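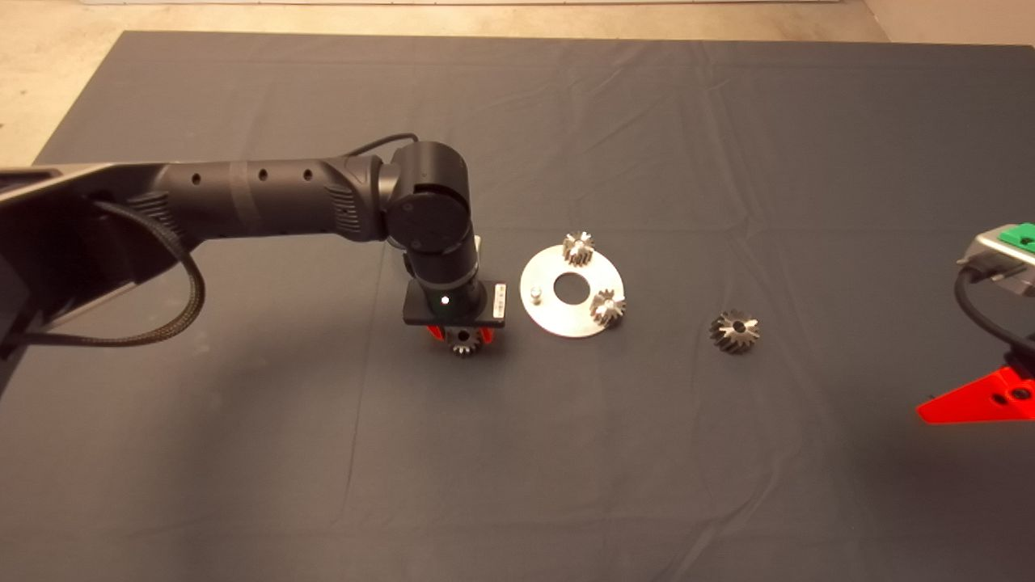
Bevel gears and the round plate on the mat.

Gear kit working group: minutes of the Monday meeting

Chair: Marlene Voß
Apologies: none received
The meeting opened at 15.30.

1. Minutes of the last meeting
Agreed as a correct record, with one change. Under item 4, "Gatby cabinet" should read "Gatby drawer unit".

2. The round plate
Marlene asked whether everyone was happy to keep the plate with the large hole in the middle. The upright pin was discussed again. Two members had found it easier to place the bevel gears with the plate turned so that the pin is on the left. It was agreed to write this into the setting-out sheet. The plate is to be listed as part 46, and the old number struck out.
Action: Marlene to correct the sheet.

3. Spur gears
The sorting rule was read out. Small spur gears are kept apart from bevel gears and go in their own tray. Large gears are stored flat and never stacked on the small ones.

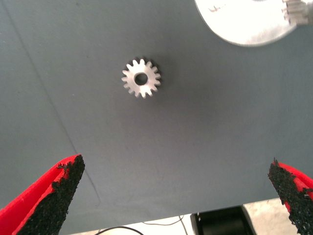 Small spur gear on the work surface, with part of a larger one at top right.

It was reported that small gears are being put back in the large gear drawer at the end of the day. Members were reminded to check the drawer before signing off. A request for a second tray was approved.

Marks on gear faces were raised. The meeting did not agree on whether marked gears should be cleaned or replaced. Vogler will be asked what cleaner they advise for plain steel. Until they reply, marked gears stay in use and no solvent is to be put on them.
Action: Marlene to write to Vogler.

4. Cloth and cables
The grey cloth was discussed at some length. One member would like it trimmed. Others wanted it left as it is, as the same piece may be needed for the wider table in Vestberg. Left as it is for now. It is to be rolled for storage, as folding puts creases in it and small parts do not sit well on a crease.
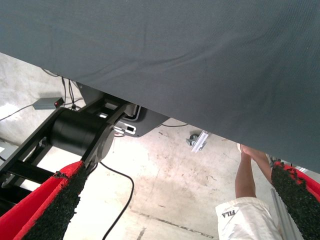
Edge of the cloth, with cables hanging down to the floor.

Cables on the floor are to be kept clear of the walkway. The Plisamik catalogue has clips at a fair price and a bag will be ordered. The floor is to be swept before the cloth goes down, and again after it comes up.

5. Stock and ordering
The stock book now stands at 2297 parts of all kinds, including fixings. An order for 300 washers was approved. The quote for replacement spur gears was held over, as it did not give the bore size. 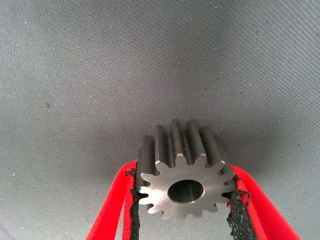 The supplier will be asked to quote again with bore, number of teeth and face width shown on separate lines. No order is to be placed on a verbal price.
Action: Marlene.

6. Any other business
The labels on the Gatby drawers are coming off and will be redone in November. The key is to go back on its hook.

The meeting closed at 16.50. Next meeting Monday, same room.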